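How to stop an inside door from sticking

In our flat in Irnilport the doors swell every October, when the rain comes. You need a pencil, a candle, sandpaper and 2 screws of a longer size.

First tighten the hinges. If a screw turns and does not bite, change it for a longer one.
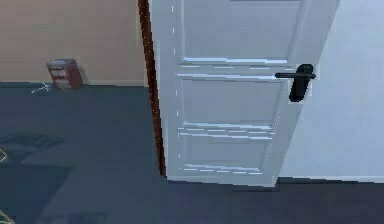

White panelled door, partly open, with a dark frame edge.

Close the door slowly and mark with pencil where it rubs. Rub candle wax on this place and try it for 3 days. If it still sticks, sand only the marked part, then paint it the same colour as before.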